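Acta da reunião - grupo de viagens Rallent
Maio, início às 18h40, sala do fundo
Presentes: 6. Faltas justificadas: 2.

1. Acta anterior
Lida à pressa, aprovada. Corrigir só o nome do parque de campismo (Mellov, com dois éles).

2. Travessia de outono, rota dos desfiladeiros
Percurso fechado em traços gerais: saída de Nevumer, descida pela garganta, pernoita no Mellov, subida ao planalto no dia seguinte. Discussão longa sobre a subida. Uns querem a estrada velha, mais comprida mas com sombra; outros o trilho directo. Ficou a estrada velha para o grupo e o trilho para quem quiser, por sua conta.
Grutas: visita só de manhã, à tarde enche. Reservar já. Levar lanterna de cabeça, o guia local não empresta.
Questão da água: não há fonte entre o miradouro e o planalto. Cada um leva a sua, sem excepções. Na última saida houve quem chegasse sem nada.

3. Transporte
Dois orçamentos recebidos. A Mulligan faz o autocarro pequeno por 291 euros, ida e volta, motorista incluido. O outro é mais caro e não sobe até ao planalto. Escolhida a Mulligan. Falta confirmar se levam as bicicletas atrás ou se é preciso reboque.
Hora de partida: 6h30 proposta, protestos, ficou 7h00. Quem não estiver, fica.

4. Alojamento
Mellov tem bungalows livres mas pede sinal até ao fim do mês. Tendas mais baratas, só que em outubro naquele vale faz frio a sério à noite. Votação: bungalows, 4 a favor, 2 contra. Roupa de cama à parte.
Jantar no parque ou na vila? Adiado, ver ementas.

5. Guia do viajante, edição nova
Textos sobre Nevumer quase prontos. Falta o capítulo das salinas e o mapa do ferry, o horário que temos é do ano passado. Tirar a parte do restaurante junto ao cais, fechou. 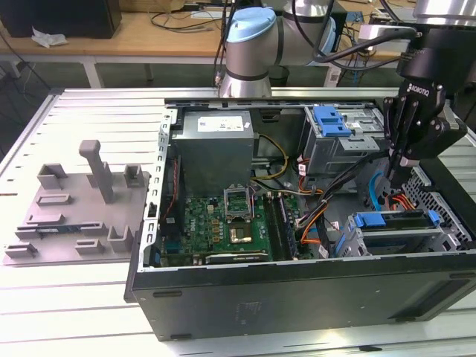

Fotografias do guia: escolher poucas e boas, legendas curtas. Capa ainda sem acordo, ou o lago visto de cima ou a ponte. Tamanho de bolso mantém-se, cabe na mochila.

6. Outros
Seguro de montanha: renovar antes da travessia. Quem vier pela primeira vez preenche ficha.
Proposta de um fim de semana na costa em fevereiro, sem decisão. Volta na próxima.

Por fazer: sinal do Mellov, resposta à Mulligan, reserva das grutas, horário do ferry.

Encerrada às 20h15. Próxima reunião em junho, data a combinar por email.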